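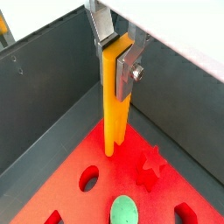 # Missing Pieces: Loans and Returns at the Moddale Toy Library

Term project report, Community Studies
Submitted Thu 3 September

## 1. Background

The Moddale toy library lends toys, puzzles and games to families with children under seven. It works out of two rooms behind the Aigner Street community center. A family pays a yearly fee and can take home up to three items at a time. The loan period is two weeks and can be extended once if no other family has asked for the item.

Our group picked the toy library because two of us had used it as children and because its loan records were already in a spreadsheet. We first planned to study which toys were the most popular. After reading through the records we changed the topic to missing pieces. The notes column was full of entries like "1 cow gone" and "no green triangle," and the staff told us this took up more of their time than anything else.

The question we ended up with was: what kinds of toys come back incomplete most often, and does the way they are packed make a difference?

## 2. What the library lends

The catalog has 900 items. For this report we put them into four groups.

- **Single objects.** Ride-on toys, dolls, balls, pull-along animals.
- **Board and peg toys.** Wooden knob puzzles, stacking rings, and shape sorters, including foam ones like the red board with the tall yellow peg.
- **Sets.** Train tracks, play food, building bricks, farm animals.
- **Games.** Board games, card games, memory games.

Some items could have gone in two groups. A wooden barn with animals is partly a single object and partly a set. We put anything with more than ten separate parts under sets.

Single objects were left out of the rest of the work. A ball can be lost but it cannot come back with a piece missing.

## 3. Method

We used the full loan spreadsheet, which covers 3581 loans. For each loan we recorded the toy group, the length of the loan, the type of container and whether the notes mentioned a missing part. Two people read every note separately and we compared the results afterward. Most of the differences came from notes that said "check this one" with nothing after it. We counted these as complete.

We also handed out a one-page survey at the front desk in June and got 80 back. It asked where toys were kept at home, who packed them up before return, and whether the family had ever found a piece after the toy had gone back.

Last, we looked at the containers. The library uses drawstring bags, clear boxes with clip lids, and the cardboard boxes the toys were sold in. The clear boxes are made by Durkoditz and come in two sizes. The bags were sewn by a parents' group and there is no standard size.

## 4. Results

### 4.1 By toy group

Sets came back incomplete more often than any other group. We expected that. Play food was worse than train track, and the parts that went missing were mostly small ones such as eggs and slices of bread. Track pieces are big enough that parents see them on the floor.

Games came second. Dice were the most common missing part, then pawns.

Board and peg toys did much better than we had guessed. Each piece has its own hole, so an empty hole shows right away when the toy is put away. Several parents wrote on the survey that their child noticed the gap before they did. When a peg did go missing, it was usually returned at the next visit.

### 4.2 By container

Toys in drawstring bags had more missing parts than toys in clear boxes. The gap was largest for sets. We can't say the bags caused it, as the library tends to put its oldest sets in bags and the older sets get borrowed by the youngest children.

Cardboard boxes were in between. Many had split corners that had been taped, and a few had been taped so many times that the contents list on the lid could no longer be read.

### 4.3 Contents lists

Some items have a card listing every part and some have only a number written on the lid. Items with a full list had fewer notes about missing parts. On the survey, parents said a number alone was not much help. If the lid says 24 and they count 23, they don't know what to look for.

Three parents asked for a photo of the full set instead of a written list. One of them said English was not the main language at home.

### 4.4 Found later

More than half of the families who answered had found a piece after returning a toy. The usual places were under a couch, in the car, and mixed in with the child's own toys. Not all of them brought the piece back. The reason given most often was that they could not remember which toy it belonged to.

## 5. Problems with the data

The notes column depends on who was at the desk. One desk worker wrote a note for almost every return and another hardly wrote any. Busy Saturday mornings have very few notes, and we think some missing parts were not caught until the next family had the toy home.

Our survey only reached people who came in during one month. Families who had stopped using the library were not asked.

We also had trouble with renamed items. The Mekow marble run appears under three different names, and we may have counted some of its loans under the wrong container.

## 6. Suggestions

1. Move play food and farm sets out of bags and into clear boxes first.
2. Put a photo card in every set with more than ten parts.
3. Keep a "found pieces" tray by the door where families can drop parts without waiting at the desk.
4. Mark small parts with the catalog number of the toy. A paint pen worked on wood and hard plastic when we tried it. On foam it rubbed off within a day.
5. Use a short fixed list for the notes column: complete, part missing, part broken, not checked.

The library has started on the tray. It is an old baking pan with a label on it, and it had nine pieces in it when we last stopped by, four of them dice.

## 7. Division of work

All group members read loan notes. The survey was written by two of us and typed up by the third. The container check took one afternoon and was done together. The spreadsheet with our codes has been handed in separately.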